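Minutes of the method meeting, project Flandent
July 2021

Present: Sveva Morelli (chair), Rutilio Bermúdez (minutes), the three students of the collection group, one guest from Ocampo by telephone for points 2 and 3.

1. Minutes of the last meeting

Accepted with one correction. In point 4 the text said that the Bernen recordings were finished. It should say that the recordings are finished but the checking of them is not.

2. Result of the relabeling test

Rutilio presented the test. From the hand-held gripper recordings, 196 episodes were taken and the start of each grasp was labeled two times: one time by a person watching the video, and one time by the script, which uses only the width between the fingers. The two labels were compared frame by frame.

In 19 episodes the difference was larger than the limit we agreed in January. Rutilio looked at all of them. Most contain soft things, such as cloth or bread, where the fingers close slowly and the width does not show a clear stop. For hard things the script is good enough, in his opinion.

Sveva asked if the limit is too strict for cloth. It was discussed for a long time. A person also does not know exactly when a cloth is grasped, and two persons will give two different frames. Decision: before we change the limit, a second person labels the same cloth episodes, so that we know how much people differ between themselves.

3. Position of the grippers

Both grippers carry marker cubes. The guest from Ocampo reported that in their recordings the position of the left gripper jumps when its cube is turned far to one side. We have seen the same, but less often. It was not clear if the reason is the light, the angle or the printing of the markers.
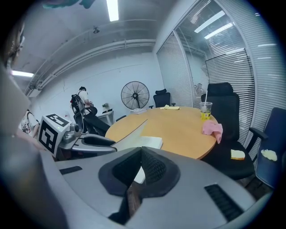

Can the position be taken only from the markers, without the motion sensor?
For short tasks at one table it can, as long as one face of the cube stays in view; for longer tasks the position must be filled in from the motion sensor between two good readings.

The guest will send their script for the filling. Rutilio will try it on our data first without any change of the settings. If the jumps become smaller, the script goes into the common folder with a note on who wrote it.

4. Training with mixed rooms

The policy trained with the data of one room was compared with the policy trained with the data of all rooms. The number of episodes was the same in both cases, 2,000. In the new room the mixed policy was better at picking and almost equal at placing. Sveva warned that only one new room was tested and that we should not write a general sentence about it in the report. Agreed. The text in section 5 will say "in the room tested".

One student asked if chairs and other furniture should stay in the same place between the episodes. Decision: no, the furniture can be moved, but the table height must be written in the log.

5. Storage

The disk at Brilolar has roughly 180 gigabytes free. This is not enough for the next collection. Old test recordings without a log file will be deleted after everybody has checked their own folder.

6. Other

The finger pads must be looked at before each session and changed when the texture is worn. There are two sets in the drawer under the printer. The third set was lent to Ocampo and should come back.

Actions

Rutilio: test the filling script, send the plots to all.
Sveva: find a second person for the cloth labels, correct section 5.
Students: check own folders on the disk, add the table height to the log form.
Ocampo: send the script, return the finger pads.

The next meeting will be fixed by e-mail when the cloth labels are ready.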